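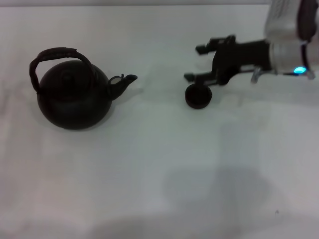 ## 3.2 Vessel and table layout

**Figure 4.** Small black kettle with loop handle and short spout, with the round lid on the table to its right.

The kettle was chosen from the set of tea vessels that Ondrejka and Jurčo put together for the household survey in Prunstead. Most of the vessels in that set are tall, with the handle on the side opposite the spout. The one in Figure 4 is low and close to round, and its handle passes over the top. We wanted a vessel of this type because the handle and the lid share the same space. A person who lifts the lid has to go in under the arch, and a person who carries the kettle has a hand directly above the lid.

Respondents in the survey raised this point without being asked. Several kept the lid off while filling the kettle and put it down wherever there was room, usually on the spout side. We kept that habit in the layout. The kettle stands on the left, the spout points right, and the lid lies beyond the spout with a gap of bare table between the two. The rest of the white tabletop near the kettle is left clear. Cups, trays and cloths are used only in the layouts of Section 3.4.

Dark vessels on a white surface gave the fewest disputes when two raters marked outlines by hand. Bashir and Vieira each marked 80 photographs, and where they disagreed it was mostly over the handle. A handle with a rough or wrapped surface has no clean edge, and the raters differed on whether loose texture should count as part of it. We settled on the outer line of the arch and ignored anything finer. Soft shadows on the table were left out of the outline in all cases, including the shadow under the body.

The lid was treated as a separate object whenever it was off the kettle. This matters for the tables in Section 4, where "kettle" means the body, spout and handle only. In the earlier Brenano report the lid was counted with the body even when the two were apart, so our figures should not be set beside those without correction. Alarcón recoded 30 entries from that report using our rule, and they are listed in the appendix.

Two limits should be noted. All vessels were handled empty, so the layouts say nothing about how people place a lid when the kettle is full or steam is rising. The survey also reached few left-handed respondents. Some of them said they put the lid on the handle side of an ordinary kettle, but an overhead handle has no such side, and we did not ask a follow-up question. A revised form with that question was sent out in April, and the answers will be reported separately.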